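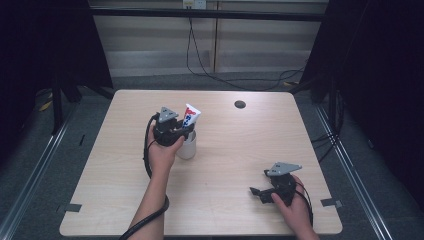

**Cup storage** is the household habit of keeping tubes, brushes and other narrow toiletries upright in an open drinking cup or tumbler, usually beside a sink. The cup may be sold for the purpose or borrowed from the kitchen. Supporters describe it as tidy, clean and good for the contents, and of these claims only the first holds up well, with limits. A single tube in a cup wider than itself seldom stands straight. The white tube with red and blue markings near its upper end leans slightly to the right in its white cup, and a lean of that sort is the normal result when a narrow object is placed in a round opening with nothing beside it. The practice is also called *tumbler storage* or, in shop catalogs, *upright organizing*.

## Terms

Writers on home organizing use "tumbler," "beaker," "rinse cup" and "toothbrush holder" with little consistency. A rinse cup is meant to be drunk from and emptied. A toothbrush holder often has a lid or insert with separate openings. A storage cup has neither duty in particular, and in many homes one vessel serves all of them over its life. Catalog descriptions that treat these as separate kinds of object should be read with some caution, as the shapes are often the same and only the label differs.

## Background

The origin of the habit is not known. Popular accounts place it alongside the spread of the collapsible toothpaste tube, on the reasoning that a jar of tooth powder needed no support and a tube did. The explanation is plausible, but it is usually repeated without a source. Brushes, combs and razors could be stood in a cup long before there were tubes to join them.

A second story, common in sales material, holds that cup storage came from hotels. The material offers no dates and names no hotels.

## Arrangement

Tubes are placed in a cup either cap up or cap down. Which is better depends mainly on the tube. Many newer tubes have a wide, flat cap and will stand without help, in which case the cup adds nothing except an outer wall to clean. Older designs with a narrow screw cap fall over when set on end and are the stronger case for a container.

Cap-down storage is said to bring the contents toward the opening. With thin gels this may happen overnight. Thick pastes move very little under their own weight, and squeezing from the closed end does the same work in a moment. Cap-up storage keeps the opening away from any water at the bottom of the cup, though it leaves the crimped end in that water instead.

## Stability

The steadiness of a loaded cup depends on the width of its base, its own weight and the height of what is put in it. A tall, full tube in a light plastic cup puts much of the weight above the rim, and the cup tips easily when brushed by a sleeve. Stoneware and thick glass resist this better but are more likely to break if they do go over.

Adding more items is often recommended as a cure for leaning. It works up to a point. Three tubes of similar size will prop one another up in a medium cup, but taking one out shifts the other two, and the arrangement has to be set right again by hand. Household guides tend to show the cup fully loaded and leave out the rest of the day.

Several products claim to solve the problem:

* **Baveo** inserts are soft rings that narrow the mouth of a cup. They hold a tube straighter. They also trap paste and are awkward to wash.
* **Stillulska** tumblers have a weighted base. The maker's claim that they "cannot tip" is too strong, and a long tube pulled sideways will tip one.
* **Suwannarat** cups are divided into three sections. The sections suit brushes, and a large family-size tube does not fit any of them.

## Hygiene

The most frequent claim for cup storage is that it keeps things cleaner than leaving them on the counter. This is partly true of the counter. Drips and smears collect inside the cup, where they are harder to see and easier to ignore. A cup with no drain hole holds whatever water runs down from brushes, and a tube kept in the same cup will stand in it.

The Atine cup is sold with a coating described in its leaflet as lasting 3000 washes. The leaflet does not say how the figure was reached, what counts as a wash, or what the coating does in between. Buyers have no practical way of checking. Washing an ordinary cup with dish soap and letting it dry upside down needs no coating.

Advice on how often to wash ranges from daily to monthly depending on the guide. Few guides explain their choice. Visible residue is a more useful sign than any schedule.

## Mixed contents

Keeping toothpaste and skin ointment in one cup is common and has an obvious drawback, as the two are often sold in tubes of similar size and color. If the printing is near the end that sits below the rim, the user sees only plain tube. Turning the labels outward helps until someone else puts the tube back. Medicated products are better kept apart, and a cup offers no barrier to children in any case.

## Alternatives

Common alternatives include a shallow tray, a drawer, a wall clip and a shelf inside a cabinet. A tray takes more counter space but shows every label and cannot be knocked over. Drawers are dry and out of sight. Clips hold a tube by its flat end and work until the tube is nearly full again, when a new one may be too thick for them.

Lists with titles such as "12 ways to store toothpaste" usually contain far fewer distinct methods than the title promises, with jars, mugs and glasses entered separately. All of those are cups.

## See also

* Bathroom organizer
* Toothbrush holder
* Tumbler (drinkware)

*Last revised 24/10/2025*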